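A basket of bananas and a dog called Yu

Zulema Painemal has the kettle on before I have found the door. Her shop, Plenetti, sits at the far end of a row of old storage units, and she has been in there most mornings since November, sorting the toys and odds and ends that people bring her and finding them somewhere new to go.

"I never meant to have a shop," she says, moving a box so I can sit down. "I meant to clear my mother's spare room, and then my neighbour asked if I'd take hers as well, and I'm no good at saying no to a teddy!"

She tells me there were 103 soft toys in that first lot, and that she can still remember a good many of them (a one-eared rabbit in particular, which went to a little boy who wouldn't hear of any other). Her friend Hryhorii Melnychuk does the mending, and he joins us halfway through the second pot of tea with a needle still stuck in his cuff.

"Seams I like," he says. "Eyes I don't like. You put an eye on a bit too high and the whole animal looks worried."

Does everything get sold? Zulema laughs at that. Play food goes quickly, she says, and fruit best of all, though bananas are slower than you'd think. The children's corner at the Flarar café took a basket of them last spring and is after another. Carrier bags she keeps too, the brighter the better, and she hasn't paid for one in over four years.

The plush dogs are her weakness. She has given names to 14 of them, and she talks about the white one, Yu, as you might talk about a lodger who has stayed on longer than planned.

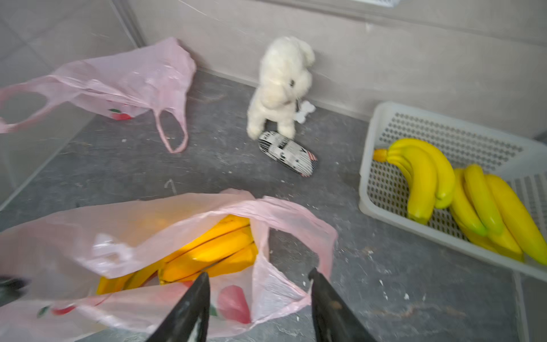 Yu in the corner at Plenetti, with the bananas and two of the pink bags.

"Somebody will come in for him," Zulema says, "and I'll wrap him up and be perfectly cheerful until they've gone." Hryhorii shakes his head at this and goes back to his sewing.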